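Gounder Box Planter, Long

Ships in 5 business days
In stock: light green, charcoal, clay

I started making planters because I was sick of buying them. Every spring I'd bring home a cute one, every fall the bottom would split, and by April I'd be back at the store doing it all over again. So when I say this is the box I wanted for my own windowsill, I mean I had a sad pot of parsley sitting there the whole time I was working on it.

The Gounder is long and skinny on purpose. Most kitchen sills are shallow, and a round pot wastes half the space you've got. In a long box you can run a row of herbs from one end to the other and still close the blinds behind it. I grow basil, chives and thyme in mine (the thyme sulks a little, but thyme always sulks).

It's 75 cm end to end. Please measure your sill before you order! I get more returns over this than anything else, and I hate paying the post office to drive planters back and forth.

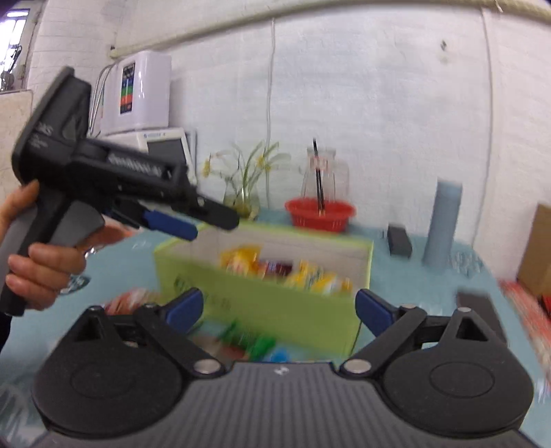

The other thing people ask me about is drainage. The Gounder has a false floor that lifts out, with slots in it, and the extra water drops into a tray underneath. You pull the tray from either end, tip it in the sink and push it back. No saucer, no ring on the paint. If you're a heavy waterer like me, check it every couple of days for the first month until you get a feel for how much your plants drink.

Filling it is easy, but go light. Regular garden soil packs down hard in a narrow box and the roots have a miserable time. I use a plain potting mix with a couple of handfuls of perlite stirred in, and I stop 2 cm below the rim so the water has somewhere to sit while it soaks down. You'll need almost a full bag of the mix we sell under the Dalitz name. Any decent mix from your garden center will do just as well – I'm not going to pretend mine is magic.

Colors: the light green was supposed to be a one-time batch. My friend Muthu Menon talked me into it, I grumbled, and now it outsells the charcoal two to one. Clay is the one I'd pick for a sunny spot, as it hides dust really well.

Can it go outside? Sure, on a covered porch or a balcony. I'd bring it in before a hard freeze. Wet soil swells when it freezes, and I don't want to find out how much your box can take. If you want something to hang off a railing, look at the Plelar instead, it comes with the brackets.

Cleaning is just warm water and dish soap. Skip the scouring pads, they leave a dull patch. For that white crust you get from hard water, wipe it with a bit of vinegar, wait a few minutes and rinse.

What you get
Gounder box with lift-out floor
Slide-out drip tray
Felt pads for the underside (stick them on first, it's a pain once the soil is in)

Plants and potting mix are sold separately. Replacement trays are on the spare parts page, listed under Gundar, which was the old name for this planter. Same tray, same fit.

Guarantee is 2 years against cracks and leaks. Send me a photo and your order number and I'll get a new one out to you.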